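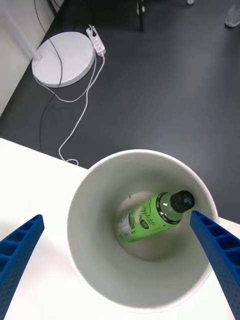 Donnerstagnachmittag in Bundcombe: Finger offen, Flasche liegt quer im Behälter.

Willkommen auf der Galerieseite zu unserem Greifprojekt! Ich bin beim letzten Mal gebeten worden, ein bisschen mehr zu schreiben und nicht nur Bilder hinzuwerfen, also wird es diesmal länger (selbst schuld). Es geht um den Aufbau Granness, das ist bei uns der Arm mit den blauen Gitterfingern, und um den Nachmittag, an dem er uns mit ziemlich viel Schwung auf den Tisch gefahren ist. Verletzt wurde zum Glück niemand, aber geärgert habe ich mich ordentlich.

Zur Aufgabe: Eine Plastikflasche liegt auf der Seite in einem runden weißen Behälter, der Arm soll von oben hineingreifen, sie fassen, herausheben und daneben abstellen. Klingt nach Kindergarten, ist aber gemein. Die Flasche liegt schräg, mit dem schwarzen Deckel nach rechts oben, und an der Wand bleibt für die Finger wenig Platz. Aus der Sicht der Kamera am Handgelenk sieht man das ganz gut, finde ich. Das Etikett ist knallig limettengrün, und die Erkennung liebt es! Mit der Lage der Flasche hatten wir an diesem Tag kein einziges Problem, das muss ich zur Ehrenrettung der Software mal sagen.

Was schiefging

Am Vormittag hatten wir die Finger gewechselt. Die alten waren kürzer und steif, die neuen geben nach, wenn sie irgendwo anstoßen, und schmiegen sich schön an runde Sachen. Ich habe sie angeschraubt, Kirsty Entwistle hat die Greifweite neu eingelernt, wir haben Kaffee geholt und losgelegt. Und die Werkzeuglänge? Stand noch auf dem alten Wert. 12 Millimeter zu kurz. Der Arm dachte also die ganze Zeit, er habe unten noch Luft, und hatte keine.

Im Behälter fiel das erst mal gar nicht auf. Die weichen Finger haben sich beim Aufsetzen einfach verbogen, die Flasche kam trotzdem hoch, und wir haben uns gefreut wie die Schneekönige. Heute weiß ich, dass das Verbiegen schon die Warnung war. Kirsty hatte sogar gefragt, ob das Geräusch so gehört, und ich habe »ja, die sind halt weich« gesagt. Tja.

Dann kam das Abstellen. Der Arm fuhr mit der Flasche neben den Behälter und senkte sie ab, bis sie stand, und dann senkte er weiter. Es hat geknackt, die Flasche ist weggeflutscht und über die Kante auf den Boden gesprungen, und die Finger haben sich gegen die Tischplatte gestemmt, bis endlich der Schutzhalt kam. Viel zu spät! Die Kraftschwelle war nämlich noch vom Test mit den schweren Teilen hochgesetzt. Zwei Einstellungen, jede für sich harmlos, zusammen richtig doof.

Der Teil, der mir wirklich peinlich ist

Ich wollte den Not-Halt drücken und kam nicht dran. Der Taster lag am anderen Ende vom Tisch, da hatte ich ihn am Vortag hingeschoben, um Platz für den Laptop zu haben. Bis ich drüben war, stand der Arm schon von allein. Bei einer leeren Plastikflasche ist das eine Anekdote, bei einer Hand im Behälter wäre es keine mehr gewesen. Und ja, ich hatte an dem Tag auch schon mal zwischen zwei Läufen reingefasst, um die Flasche zurechtzurücken, ohne vorher zu pausieren. Mache ich nicht mehr.

Schadensliste, der Vollständigkeit halber: ein Riss im linken Finger, eine Delle in der Tischplatte (2 Millimeter tief, Concetta hat sie mit der Schieblehre gemessen und fand das sehr lustig), ein verzogener Flaschendeckel. Der Arm selbst hat nichts abbekommen, wir haben ihn danach komplett neu referenziert und die Gelenke einzeln durchgefahren.

Was wir geändert haben

Concetta Marino hat noch am selben Abend eine Abfrage in Laskowska eingebaut, unsere Startoberfläche. Wer jetzt Finger wechselt, muss den Satz auswählen, und die Länge wird mitgeladen. Ohne Auswahl kein Start. Die Kraftschwelle springt bei jedem Neustart auf den niedrigen Wert zurück, auch wenn das beim Testen nervt (es nervt sehr, liebe Concetta, aber lass es bitte so).

Nach jedem Umbau laufen die ersten 12 Griffe mit 30 Prozent Geschwindigkeit, und eine Person bleibt mit der Hand am Taster. Der ist inzwischen vorn an der Tischkante festgeschraubt. Ich habe zwei Schrauben mehr genommen als nötig, damit ich selbst nicht in Versuchung komme.

Außerdem fahren wir vor dem ersten Griff einmal langsam auf einen Messklotz und vergleichen die Höhe. Dauert keine Minute! Den Klotz hatten wir übrigens die ganze Zeit in der Schublade.

Ersatzfinger sind bestellt, bis dahin borgen wir uns welche vom Aufbau Prustano, die haben dasselbe Gittermuster. Wer die Flasche mit dem grünen Etikett sucht: Die steht bei mir auf dem Schreibtisch und bekommt keinen neuen Deckel. Im April geht es mit Dosen weiter, Fragen und eigene Crashgeschichten gern an mich, ich sammle die inzwischen.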